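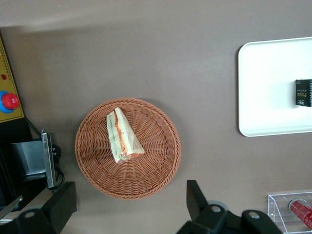 PRESS RELEASE
For immediate release
March 5, 2023

Zinditz hands the 4 am sandwich shift to a pair of arms

Catering firm keeps all 19 packing staff, moves start time to something resembling morning

Zinditz, which supplies meeting-room lunches and snack trays to offices, colleges and one very hungry ferry terminal, has begun using a two-armed robot at its packing kitchen. The system, called Fastero, picks wrapped sandwiches, drinks and snacks from a table and puts them on trays. It was developed with the automation firm Lahlou and went onto the early shift in October.

The early shift has until now started at 4 am. It will not be widely mourned.

Zinditz sends out 465 trays on a normal working day. Most of them are dull in the same way: one sandwich, one drink, something salty, something sweet. The remainder are the awkward ones, with allergy notes, late changes and the customer who would like everything the same as last time except the food. Fastero now takes a share of the dull trays. People do the awkward ones, and check every tray before it is lidded, including the robot's.

"We looked at what people were doing at 4 am and it was mainly putting a sandwich next to a bottle," said Li-hua Choi, head of kitchens at Zinditz. "They were very good at it. They were also asleep. I did that shift for six years and I can't say I remember much of it."

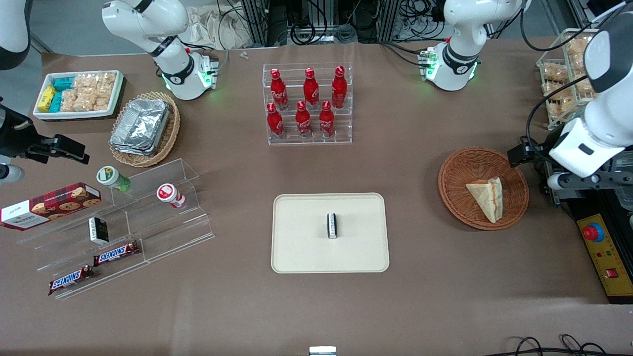
Fastero's two arms at the packing table, with sandwich, snacks, foil trays and cola set out.

What changes for staff

All 19 people on the packing team keep their jobs and their hours. The first start is now 6.30 am, for the same pay, and the early allowance has been folded into the basic rate. This last point took longer to agree than the robot took to install.

Four packers have trained as table leads. A table lead sets out the stock, chooses the day's tray plan on a screen, clears up when a crisp packet ends up somewhere unhelpful, and decides when to stop the machine. Anyone on the team may press the red emergency stop, without asking and without filling in a form first. There is a form afterwards, but it is a short one.

Raimonds Dzene, a packer for eleven years and now a table lead, was among those who tried the system before it went live.

"I was told it would learn from us, so I showed it how I pick up a sandwich," he said. "It turned out I pick up a sandwich badly. I go in from the side and squash the corner. So we both had some training that week."

Dzene added that the arms are slower than he is. "Much slower. But they don't mind, and after a while I stopped minding as well. I do the labels and the specials while it gets on with it."

What it does not do

Fastero does not make sandwiches, cut them or have opinions about them. It does not handle hot food or soup, a decision reached quickly and by everyone. It works from a table set by a person, and when it is unsure of an item it stops and waits for somebody to come over. In the first weeks it was unsure of a good many things, chiefly bags of crackers, which crumple and shine and never lie the same way twice.

Before the first customer order, the team ran 2,000 practice picks using ordinary stock. Items dropped or dented along the way could not be sold and went to the staff room, where the trial enjoyed strong support.

Zinditz will review the shift pattern with staff again this October. A second table is planned if the packing team wants one. The firm has also agreed that no packing post will be closed as a result of the system before that review, and has put this in writing at the team's request.

"People asked me if they were training their replacement, and that's a fair thing to ask," said Choi. "I told them what I knew and wrote down what I'd promised. Then someone asked if the robot could do the washing-up, and I had to disappoint the whole room."

About Zinditz
Zinditz prepares and delivers cold lunches, snack trays and drinks for 195 regular customers. Orders placed before 3 pm are delivered the next working day.

About Lahlou
Lahlou designs and supports handling systems for small food businesses.

Kitchen visits for trade press can be arranged through the Zinditz press desk. Visitors will be asked to wear a hairnet. Beards are catered for.

ENDS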